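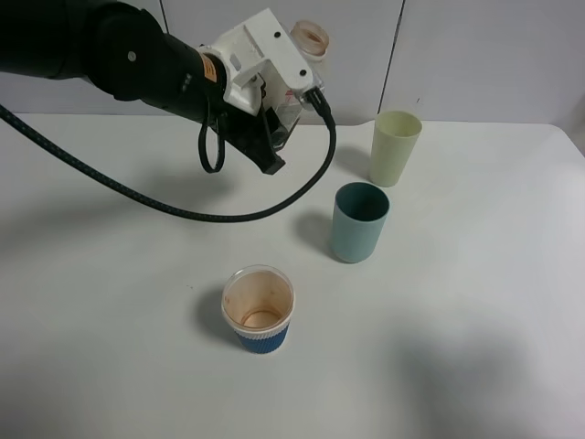

Tour Leader, Old Caravan Towns Program

Urley is hiring a tour leader for its small-group trips through the old trading towns of Central Asia. The first departure is in February, and groups are limited to 12 travelers. Each trip lasts 19 days and covers desert towns, bazaars, mosques, cave temples and two long train rides.

You will meet guests at the airport, work with local guides and drivers, handle hotel check-ins and keep the trip accounts. You will also give short evening talks on the history of the route.

Applicants need:
Two seasons or more of guiding experience
Fluent English, plus working Russian, Uzbek or Mandarin
A current first aid certificate
A passport valid through the end of the season

Some days involve walking on rough ground in strong heat, and you should be able to lift a 40-pound bag.

Pay is by the day, with meals, lodging and travel covered. Leaders also get 50 percent off one Urley trip a year for a family member.

Send a resume and a one-page letter to Tomomi Sasaki in the Urley trips office by 12/7/22. Tell us which towns on the route you know and when you were last there. Interviews are by video with Tomomi and our route planner, Said Cherkaoui.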